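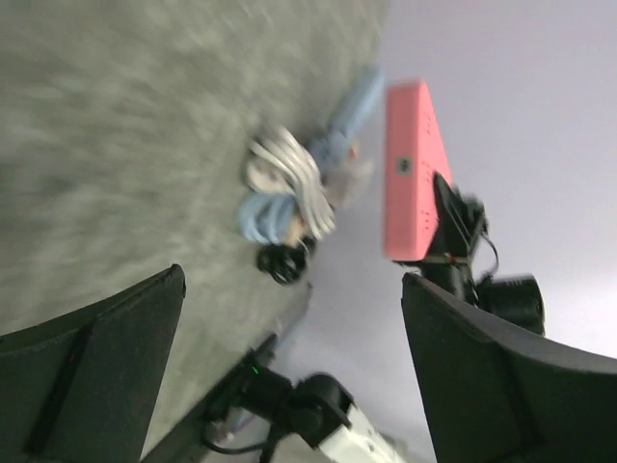

Hi, and welcome to Garside! I run a small cable and cord sorting business, and if you've got a drawer at home that you can't quite shut, you're my kind of person. I started in September with a spare room, one long table and a box of power strips I'd picked up from an office that was closing down (Stelex, for anybody local who remembers them). I untangled the lot over one weekend and enjoyed it so much that I put a card up in the grocery store — and the phone rang the same afternoon.

These days I've got 15 regular customers, mostly schools and small offices, and last year 1,520 cords came through the door. Each one gets coiled, tied and put with its own kind. White with white, black with black, and power strips kept apart from loose plugs and adapters, or you'll be hunting for an hour.
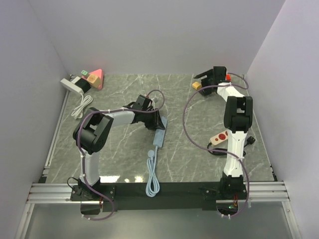
I'm fussy about coiling, I'll admit that. I like loose loops with no hard bends, and I never wrap a cord tight around the thing it belongs to. If a strip has a cracked socket or a chewed cord, it goes in the recycling bin and I'll tell you so on your list.

Drop-offs are easy: put everything in a bag or a box, knots and all, and write your name on it. Please don't try to sort it first (really, I love that part!). Small bags usually go home the same week. Big jobs take longer — the Hisel library sent me 600 cords at once and I was very happy, but it did fill the hallway.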